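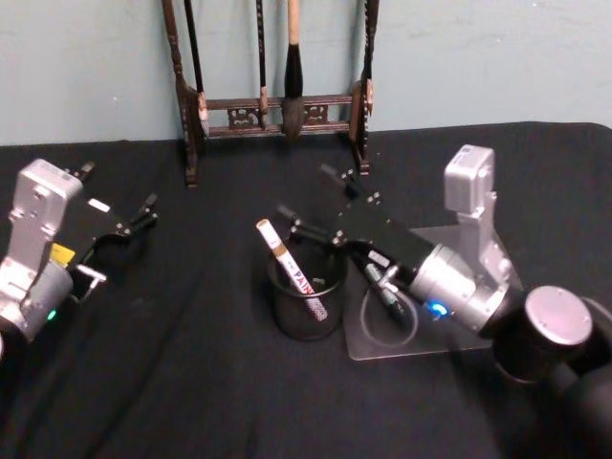
Bench 2, marker task: pen holder, acrylic plate and brush rack between the two arms.

Flernum desk-tidying set, data card

Summary
Flernum contains 1,497 recorded episodes of two-arm work on small stationery items. It was made by Stodimeck, which packs and checks art and calligraphy supplies, to test how much of the bench work at its Tumix site could be handed to a pair of arms. The set covers markers, a mesh pen holder and a clear acrylic plate. Brushes on the rack are background only and are not handled in any episode.

Contents
1,000 episodes for training
257 episodes for validation
240 held-out episodes for testing
Each episode has head camera video, joint positions, gripper opening and a one-line task text.

Task
Markers are moved between the plate and the pen holder. The start layout varies: a marker may be in the holder or lying on the plate, and its lean or angle is not fixed. The table is covered with black cloth, which makes black markers hard to pick out. Expect lower detection scores on these than on the white paint marker.

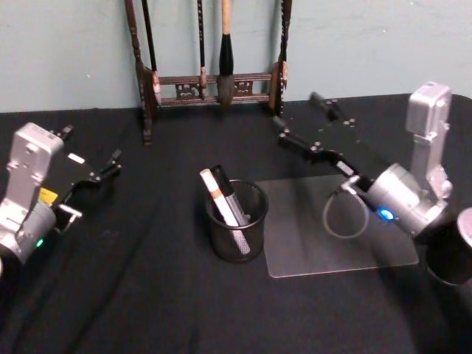 Cables and the black gripper parts have the same problem against the cloth. Users who train on segmentation masks should check them by hand.

Working arrangements
Episodes were recorded by bench staff during normal shifts. Before the trial, one person per bench sorted, checked and packed. During it, sorting was done by teleoperation and the other two jobs stayed manual. Staff reported less reaching and more screen time. Several asked for shorter turns at the controls, and turns were cut from two hours to 45 minutes. Piece-rate pay was suspended for operators, as output per hour fell while recording. No decision on staffing has been drawn from this data, and operator speed must not be used to rank people. Operator IDs have been removed.

Known limits
One table, one wall colour, one lighting set-up.
Failed grasps are kept and flagged in the status field.
Task texts are in English only.

Contact
Giannakopoulos, data desk, Stodimeck. Please quote the episode number when reporting a fault.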